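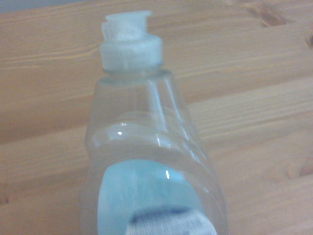 Clear squeeze bottle with white cap, on a wooden table.

Last updated: January

Flying clubs module, session 4: weight and balance for light aircraft
Notes by Malcolm Bramwell

Bring your own calculator. Phones are ok for the first half, not for the test.

Recap from session 3. Weight acts down through the centre of gravity (CG). Lift acts up through the centre of pressure. The two hardly ever line up, so the tail does the balancing. Normally a small download on the tailplane.

Terms
Datum: the point all distances are measured from. Often the firewall or the tip of the spinner. Look it up, don't guess.
Arm: distance from datum, in cm for this course.
Moment: weight x arm.
CG: total moment divided by total weight.

Worked one, from the board. Club two-seater, the Erkow, made-up loading sheet. All up 600 kg. CG has to fall inside the limits on the sheet, forward 200 cm, aft 236 cm. Anything outside and you don't go, even if you are under max weight. People forget there are two checks. Weight first, then balance.

Forward CG: heavy on the stick, longer take-off run, higher stall speed, hard to flare. Aft CG: light on the stick, twitchy, and spin recovery may be slow or not happen at all. Aft is the one that worries me.

Fuel. Work it out for take-off AND for landing. On the Erkow the tank is behind the seats so CG creeps forward as you burn it. On others it goes the other way. Draw both points on the graph and join them up, whole line has to be inside the envelope.

Baggage. Max 11 kg on the rear shelf, strapped down. Long arm so a small bag makes a big moment. Weigh it. Do not lift it and say "feels allright".

Eun-seong Ryu is taking the practical at Pivilden, hangar end, 2 pm. We'll weigh the aircraft on three scales, one per wheel. Tail must be level first, see the handbook for the levelling points. Doors shut or the readings wander in the draught.

For next time: questions 1 to 6 on the sheet, show the moments column. Q4 has a missprint, the arm should be in cm. Read the bit on ground effect too.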